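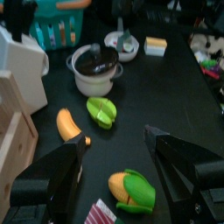 ## 4. Checking the wrist view and teaching the first pick

By now you should have the Brorner software installed on the control computer and the arm talking to it (if the status light in the corner of the window is still gray, please go back to section 3 and finish there first). In this section you'll look through the wrist camera, tell the software which part of the view belongs to the gripper, and then have it find and pick up one thing. Set aside a quiet hour for it the first time. It goes much faster on the second station, and by the third you'll probably be doing it with a cup of coffee in one hand — away from the table, please.

We use toy food and toy dishes throughout this guide. They're light, they come in nice strong colors, and if the planner gets an idea you don't agree with, a plastic banana will forgive you.

### 4.1 Mask the fingers

The detector looks at everything the camera sends it, and that includes the gripper's own two fingers. Until they are masked it will happily propose them as objects, usually with great confidence.

1. Open **View > Wrist** and wait for the picture to settle.
2. Open the gripper all the way with the **Open** button. Both fingertips should show in the view, with clear space between them.
3. Choose **Mask > Draw** and trace the left finger, including the mounting section down at the bottom edge.
4. Do the same for the right finger, all the way out to its tip.
5. Set **Margin** to 7. Smaller values leave a thin line of finger showing when the arm moves quickly.
6. Click **Save mask for this width**.
7. Close the gripper halfway and repeat steps 3 through 6. The software fills in the widths between the two masks by itself.

> **Note:** Black fingers over a black tabletop are hard to trace by eye. Turn on **Boost shadows** while you draw, and turn it off again before you save. Grethe Dalsgaard, who wrote the masking tool, also suggests zooming in on a screw head or some other bright spot and working outward from there.

An object lying partly behind a finger, as the banana does at our starting pose, will get a smaller outline than it deserves. You don't need to fix this. The planner asks for a second look from a different pose before it commits to a grasp.

### 4.2 Run the detector

1. Move the arm to the **Survey** pose.
2. Click **Detect once**. Outlines appear over whatever the software believes it can pick up.
3. Click each outline and correct its name if you need to. The corn cob is a good one to start with, as the yellow and green stand out so well from the table.
4. Draw a **Keep out** region around anything that should stay where it is. On our table we do this for the wooden toy structure and the white appliance on the left side.
5. Drag the **Work area** line so that it stops at the table's rim. Anything past the rim is then ignored, however tempting it looks.

If one object gets two outlines, raise **Merge** by a single step and detect again. Husks and lids are the usual culprits: a green husk around a yellow cob can be read as two separate things, and so can a brown lid on a white pot. Till Brandes keeps his station at Garnberg on **Merge 3** for kitchen toys, and we have borrowed that value as the default.

### 4.3 Plan and pick

1. Select the corn and click **Plan grasp**. A preview shows both fingers in their closing position.
2. Look at the preview from the side as well as from above. The fingertips should stop just short of the table surface.
3. Set **Speed** to **Slow**.
4. Keep a hand near the stop button and click **Run**.
5. When the arm has come to rest, click **Keep** to store the grasp or **Discard** to try another.

> **Caution:** Never reach between the fingers while **Run** is lit, even if the arm looks still. The planner may be waiting on a second look and will move again without a sound.

> **Caution:** Don't start with a bowl that has something standing in it. The planner treats a bowl and a leaning utensil as one tall shape and may lift higher than you expect.

If planning stops with code 461, no path was found that clears your keep-out regions. Shrink the nearest region a little, or turn the object by hand after pressing stop, and then go back to 4.2 and detect again. Old outlines aren't updated when you move things around.

Once you have 2 stored grasps for the same object, continue to section 5, where you'll chain them into a task.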